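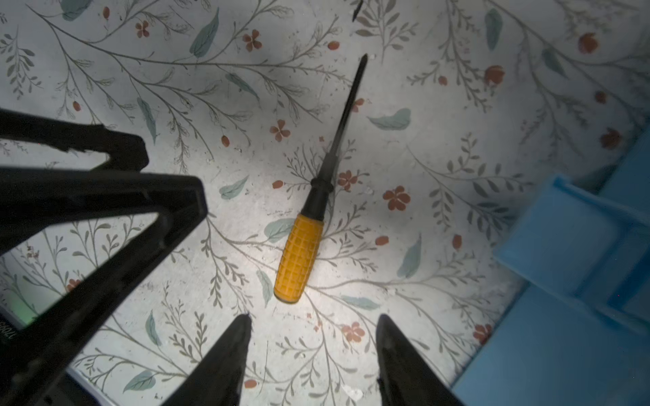
Photo: Oana Tănase

Help > Small tools and storage > Questions we are often asked
Print this page | E-mail this page

Do I really need a box for one screwdriver?

Well, you may not need one today, but most of us end up with a second screwdriver before long, and then a tape measure, and then a little bag of picture hooks that came from goodness knows where. A box with a lid gives them all an address. My own lived in the cutlery drawer at Drosside for years (next to the fish slice!) and I was forever buying another.

Which colour handle should I look for?

Anything bright, please. A yellow-orange handle shows up nicely even on a busy flowery cloth, and a raised grid pattern like the one on mine is kind to hands that aren't as strong as they used to be.

Can I work on the good tablecloth?

You can, though I'd slip a folded tea towel underneath whatever you're mending. A narrow tip will find its way through a pretty print sooner than you'd think, and darning around little red flowers is slow work.

Should the lid be clear or coloured?

Clear, every time, if you can get it. You can spot the long tool you're after without tipping everything out, and you'll notice straight away when somebody has borrowed it.
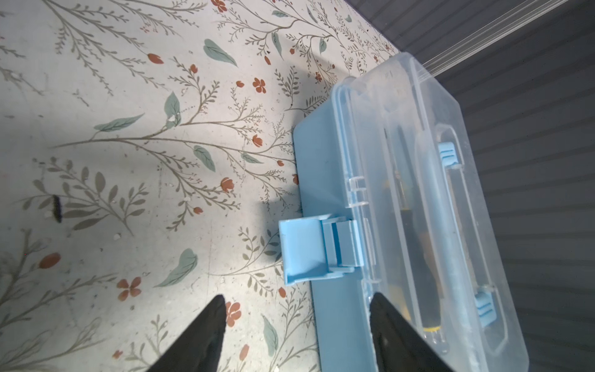
How do I look after the latches?

Open them gently, with your thumb under the tab, and don't leave them folded out where a sleeve can catch them. Wipe the grooves in the lid with a damp cloth and a drop of washing-up liquid, then let it all dry before the tools go back in.

Is it safe to carry by the handle?

For a few light tools, certainly. Do check that every latch is shut first, and keep a hand underneath if you're on the stairs. Hammers and heavy spanners want something sturdier, and the Rebelo page has plenty to say on that.

How many boxes is too many?

I have 5 and my sister has 2, and we each think the other is being silly.

Print this page | E-mail this page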